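Prueba de pinzas de Zelamow

La prueba de pinzas de Zelamow es un procedimiento de comparación de efectores finales de dos dedos, tanto manuales como montados en brazo. Fue propuesta por Siiri Dambrauskienė y Gunārs Rebane en el taller de Zelamow y se empleó después en Kokirville, con ligeros cambios.

Procedimiento

Cada pinza se somete a 60 agarres sobre una mesa blanca cuadriculada. Los objetos se dividen en tres grupos: rígidos mates, rígidos pulidos y deformables. Un agarre se considera válido si la pieza se mantiene suspendida durante 3 segundos sin girar entre los dedos. Las pinzas manuales las maneja siempre el mismo operador dentro de una serie, y los 40 primeros agarres se hacen con la pieza centrada. En los restantes se desplaza hacia un borde de la mesa.

Almohadillas

La versión original no especificaba el recubrimiento de los dedos. Lakshmi Thevar añadió una tabla separada para las almohadillas de goma y las de superficie afelpada, que se desgastan antes por el borde inferior. La revisión vigente obliga a anotar el estado del recubrimiento al principio y al final de cada serie.

Piezas metálicas

El grupo de piezas pulidas es el más discutido. Los reflejos dificultan la estimación de la posición por cámara, y Min-kyu Seol propuso puntuar por separado el fallo de visión y el fallo de agarre. La variante Indoritz aplica ese criterio; la de Kokirville mantiene una puntuación única.
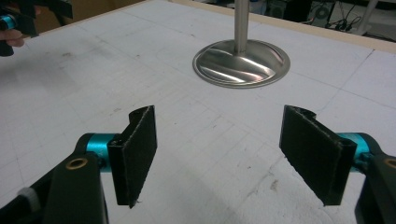 Las dos variantes coinciden en el número de agarres y en el tiempo de suspensión, de modo que sus resultados pueden compararse en los grupos mate y deformable.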